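Troria Basin Set: read me first

Can a robot wipe down a bathroom sink yet? Sometimes, if the sink is small, you are patient and you don't own anything fragile. Troria is our attempt to put a slightly more respectable answer on record.

The set holds 800 episodes of one arm doing one dull job: take something soft, bring it down to the vanity top, wipe, let go. My nephew does the same chore in 40 seconds, badly, which remains the standard to beat.
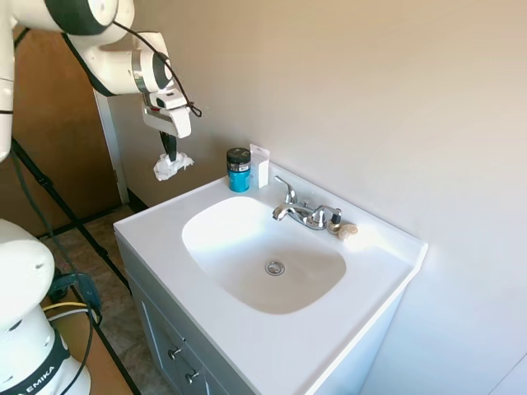 Gripper holding a tissue beside the vanity, jar and shell left on the counter.

What you get

Each episode has video, joint positions, gripper width and a plain text note. Notes were written by Estrella Ponce and Edgardo Saludo, who disagree about what "clean" means. Both opinions are kept. Episodes labelled "fair" are those where they gave up arguing.

Splits are train, test and Malinowski. The last is named after the street where we stored the awkward ones, and you should look at it before you quote a success rate to anybody.

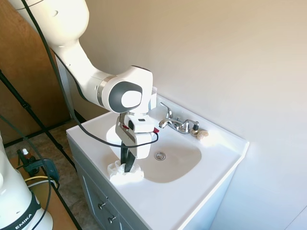

Wiping is harder to score than picking up. A grasp either holds or it doesn't, but a wipe can cover most of a counter and still miss the toothpaste. Our score is the share of marked surface touched while pressing, and it flatters the robot. Bunched cloth is the usual culprit: with two narrow fingers pushing down on a heap at the corner of the basin, the contact patch is whatever the folds decide. Version 2 scores the patch separately. Flat, well-behaved cloth is rare in the set and rarer in bathrooms.

Known problems

Gripper width drifts in the March episodes. Subtract 3 mm and hope.
The Fenar loader reads the notes as Latin-1. They are UTF-8.
Taps were never turned on. Please don't train a plumber.
Force readings near the drain are noisy and we have stopped apologising for them.

Licence and contact

Free for research use. Commercial users should write to Vandier, who will reply eventually. Last revised 1 December 2021.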